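Household Plastic Waste and Sorting Habits in Two Residential Blocks

Report submitted by Noreen Marwat and Rukhsana Tanoli
Sunday, June 24, 2018

1. Introduction

This report examines how residents of the Skerell and Holanda blocks dispose of plastic items used in the kitchen. Both blocks are served by the same collection contractor, Zesow, which provides separate containers for mixed waste and recyclable plastic. The study was carried out as part of the second-year course in environmental management.

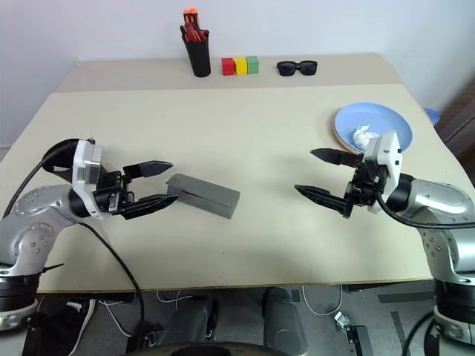
2. Method

A printed questionnaire was delivered to 200 households. It contained nine questions on the purchase, reuse and disposal of plastic goods. Completed forms were returned to a box in each entrance hall, and 23 households also agreed to a short interview. Answers were entered twice and compared before any totals were drawn up.

3. Findings 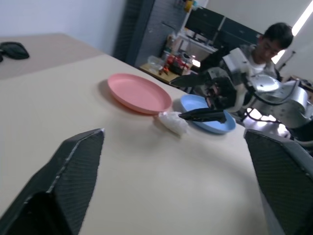
Residents were generally confident about bottles and food tubs but far less so about other goods. Several stated that anything made of plastic could go into the same container. The difficulty is plain when rigid tableware, such as a pink or a light blue plate, is set beside a crumpled white plastic bag. Zesow accepts neither in the recycling container, yet most of those interviewed believed that both were allowed. In Holanda, bags were commonly kept for reuse as bin liners.

4. Recommendations

The notice on the containers should list refused items as well as accepted ones. It is further proposed that the questionnaire be repeated in August, after the new notices have been put up, with the interviews extended to tenants who moved in during the year.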